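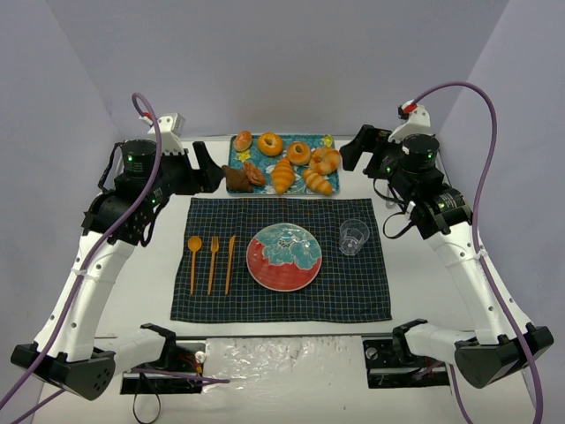
Joridberg is a doom metal band from Prondville, formed by singer Consuelo Orozco and guitarist Emiliano Yáñez. Lâm Cao joined on drums before the first rehearsal tape, although early flyers list no drummer at all.

The band's own biography says the debut album, Rosales, was recorded in 28 hours without overdubs. The claim is hard to square with the record, on which two separate guitar parts play under the solo in "1532" and Yáñez is the only guitarist credited. Engineer Vasylyna Sydorenko has spoken of "a few fixes" and has not said what they were.

Rosales was released in October on the Kulteo label. Press material described it as a sellout; the label later gave the pressing as 3680 copies, and new copies were still listed in its store when the second album came out.

Reviewers often call Joridberg pioneers of the regional slow metal style. Little supports this, as several Prondville bands were playing similar material earlier. Bassist Yolotzin Palacios left after nine shows. The band cited illness, Palacios cited unpaid fees, and neither account has been confirmed.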